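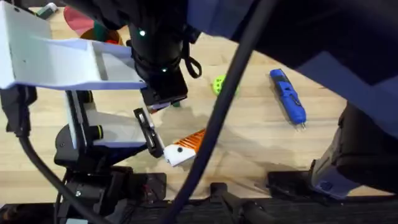
3.2 Sorting small items on a shared bench

The second part of the study dealt with clutter on shared work surfaces. Participants at the Hodham site used a light wooden bench on which hand tools lay among small plastic parts. We asked 30 adults to put the items away in whatever order they liked, and coded 1412 separate moves from the session records.
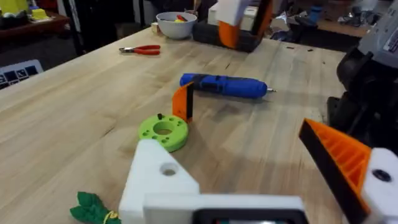 Figure 6. Bench with a blue cordless screwdriver, red-handled pliers and a white bowl of small colorful items.

Tools were usually put away first. Loose parts such as rings and balls took longer, and participants often set them down again before choosing a place. Bowls were treated as storage even when no instruction had been given about them. Masson and Mugo coded the moves independently and settled differences with Rolland. Seven moves could not be assigned to any category and were dropped. The Erkutville group, tested in September, followed the same procedure with a smaller bench; its results are given in Section 3.3.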